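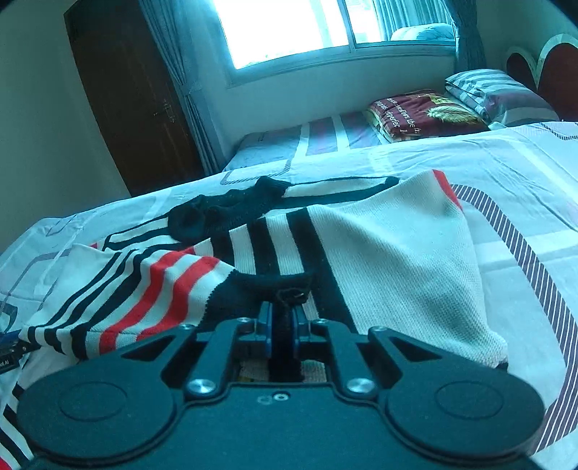
3.2 Clothing and bedding left on the bed

In most of the homes we visited, the bed was the main place for sorting clothes. Knitwear was laid out on the sheet, folded there and moved to a shelf later in the day. Of the 57 households in the study, 11 had no other flat surface large enough for an open jumper. Nautiyal and Rawat found the same habit in their earlier work on rented rooms.

We recorded the order in which people dealt with the items. Jumpers were usually done before blankets. Sleeves were brought in first, with the cuffs laid over the body, and the hem was turned up last. Thick knits were folded in half once more only when the shelf was shallow.

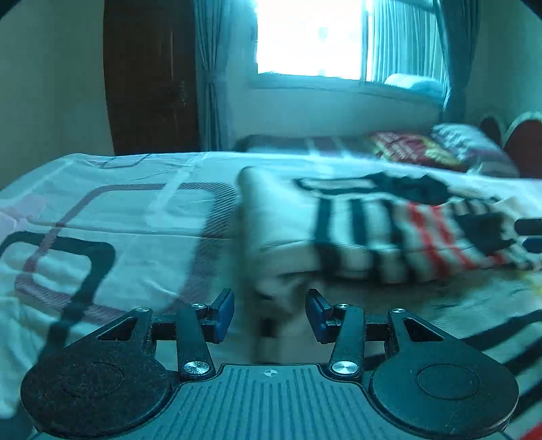 Blankets took longer. Eight households folded them in pairs, one person at each end, and some eight others folded them alone by working from one corner. A blanket folded alone tended to have uneven edges, and people often opened it and began again. Katiyar suggests counting each restart as a separate fold. We have counted it as part of the same one, which makes our times longer than hers.

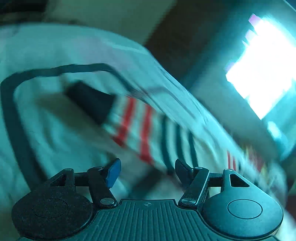

Sheets were left until the end, when the bed was clear. Several people did not fold the bottom sheet at all and only pulled it straight. These cases are kept in the totals but are left out of the fold times.

Figure 4. Handling fabric during bed tidying.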